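Reusable Container Program Expands to All Residence Dining Halls

Office of Campus Dining and Residence Life
2/1/26

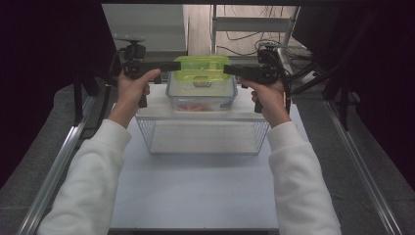

The Office of Campus Dining and Residence Life is pleased to confirm that the reusable container program, offered since October at Jondness Hall, will be extended to Caliten House and the Papadopoulos Dining Center at the start of the coming term. Students, faculty and staff with an active meal plan may enroll at no charge. The program replaces the disposable takeout boxes now supplied at the exit counters of these locations. Members may borrow a container from the dining hall or register one of their own, provided it meets the standards set out later in this notice. A rectangular glass container with clear walls and a locking plastic lid, such as the one with the bright green lid shown with this item, is the general type that members may register. Containers of other shapes will be considered at the service desk.

Background

The program was approved last spring following a review of waste handling in the residence dining halls. The review found that takeout boxes made up the largest share of material sent to landfill from the evening meal service, and that many of the boxes marked as suitable for composting were too heavily soiled with sauces and oils to be accepted by the hauler. The Office considered several responses, including a charge for each disposable box, before settling on a borrowing system.

Jondness Hall was selected as the first location on account of its dishroom, which was rebuilt two summers ago and had space for additional racks. The hall opened enrollment with 400 containers in circulation. Demand in the first weeks was higher than expected, particularly among students with evening laboratory sections, and the stock was later raised to 800. Almost all of the containers issued during the fall were returned before the winter recess. Members who still hold a container from the fall term may return it to any participating hall without a fee.

How the program works

Enrollment takes place at the cashier station of each participating hall. A member presents a campus card and receives a borrowing credit, which is recorded on the card. The credit is exchanged for a container at the service counter and restored when the container is handed back. Each member may hold one container at a time. Families living in Fakham Court may apply for additional credits through the housing desk, and these are ordinarily granted for the full academic year.

Borrowed containers should be emptied and rinsed before return. Return windows are located beside the tray line at Jondness Hall and at the north entrance of the Papadopoulos Dining Center. At Caliten House, returns will be accepted at the main counter until the new window is finished. Containers should not be left on tray carts or on the tables in the lounge areas, where they cannot be credited to the correct account.

A container not returned within 11 days will be marked as overdue, and the borrowing credit will be suspended until it is received. No fine will be charged for late return. A replacement charge applies only to items reported lost or broken, and members who believe that a charge was made in error may ask for a review in writing.

Standards for personal containers

Members who prefer to use their own containers may do so after a brief inspection at the service desk. The container must be made of glass or rigid plastic, must have a lid that closes securely, and must be free of chips and cracks. It should be clean and dry when presented at the counter. Dining staff will fill the container from the serving side and will not take it behind the line, in keeping with the food safety plan. Staff may decline to fill any container that does not appear clean, and members are asked to respect that decision. A borrowed container will be offered in its place whenever one is available.

Portions for takeout meals remain the same as before. A takeout meal consists of one main dish, two sides and one piece of fruit or a dessert. Soup will continue to be served in separate cups, as the containers now in circulation were not chosen with liquids in mind. The Office is reviewing a suitable soup container and expects to report on the matter before the end of the academic year.

Allergies and special diets

Students who receive meals prepared in the allergen-aware kitchen should continue to collect them in sealed, labeled packaging. These meals are not part of the container program at present. The two services have been kept apart at the recommendation of the dietitian, and any change will be announced to the affected students directly. Questions about individual diets should be addressed to the nutrition office and not to counter staff.

Changes to the dishroom schedule

To accommodate the additional washing, the dishroom at the Papadopoulos Dining Center will operate for one further hour each evening. The late snack counter will keep its present hours. At Caliten House, the rear corridor will be closed to foot traffic for 3 days while shelving and a second drying rack are installed. Residents of the ground floor should use the east stairwell during that period. The elevator will remain in service throughout.

Student employees who wish to apply for the added evening shifts may do so through the campus employment page. Applicants with previous experience in the dining halls will be scheduled first, and training will be paid at the regular hourly rate.

Comments and further information

Benjamín Cisternas, Associate Director for Residential Dining, will oversee the expansion and will receive comments from members during the term. "The response at Jondness Hall gave us a clear sense of what members need, above all more places to return a container late in the evening," Mr. Cisternas said. "We have planned the new locations with that in mind."

Written comments may be left at any cashier station or sent to the Office of Campus Dining and Residence Life. The full program terms, including the schedule of replacement charges, are posted at the entrance of each participating hall.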